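News > Workplace > Automation

Trukent put two humanoid robots on its parts returns floor in October. The shift lead had spent 15 years doing that work by hand, and she was not asked about it beforehand. "We got an email," she says. "Then we got a training date."

The work is simple to describe. Totes come in with boxed and unboxed parts in them, and somebody has to get each item out and onto the right shelf. Her crew handles 500 items on a normal shift. 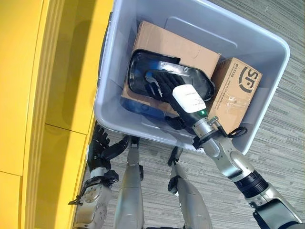
She says the first weeks were slow. People kept stopping to watch, and the robots waited whenever anyone walked too close. "I spent more time moving people than moving parts."

None of the 22 people on her crew lost a job, though two moved to Haltix, the repair side of the business, and were not replaced. She brings that up herself. "It's fair to say it. The headcount is smaller."

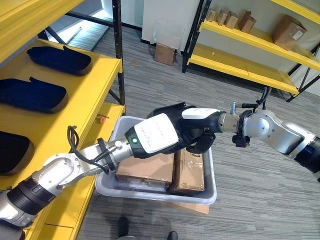

Does the crew get a say in what the robots do?

More than at the start. The shift lead now meets with the software supplier, Cluva, every other week, and her crew decides which totes stay with people. Anything fragile does — so does anything with a torn label.

Her back is better, she says, and her feet are worse. She used to stand at one station and now she walks the aisles all shift, checking shelves and clearing stops.
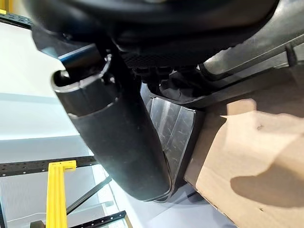 Box handling on the returns floor at Trukent.

She would like the pay grade to catch up. The new job has a new title but the old rate, and the review is still open.

Filed under: Jobs & Automation, Warehousing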